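Werkora tests its kitchen software in simulation before any arm touches a real counter. The company's lead engineer puts the current success rate for clearing a counter at 156 tasks out of 600. "Produce is manageable," the engineer said. "Bottles lying on their side are harder."
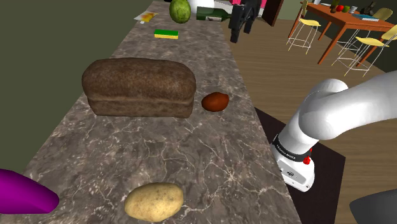
Sponges and flat packets are scored separately. "A packet gives the fingers very little height to work with," the engineer said. A further 3000 runs are planned for November. Asked whether the arm could take over a home kitchen now, the engineer said no.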